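Folding Knitwear: Questions We Keep Getting

Do I need a folding board?
No. Budarholm sells one for 18 dollars and I gave it a fair try. My sweaters looked the same as before. Use a bed or a table.

Is it true that hanging ruins sweaters?
Heavy ones, often enough. A light cardigan on a wide hanger has never given me trouble, whatever the storage blogs say.

Does rolling save space?
I doubt it. I rolled 8 sweaters, then folded the same 8, and the drawer closed just as badly both times. Kátia Cavalcanti swears by rolling. She also owns a bigger drawer.

What about cedar blocks?
They smell nice. I wouldn't trust them alone against moths.

How do I start with a fuzzy, fine knit?
Lay it on the bed and find the ribbed parts first. They bunch up and throw off every fold after them, so smooth them with your palm. A loose fold is fine at this stage.

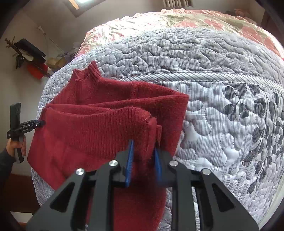

Should I refold everything each season?
Once in June does it for me. Anyone telling you monthly is probably selling boxes.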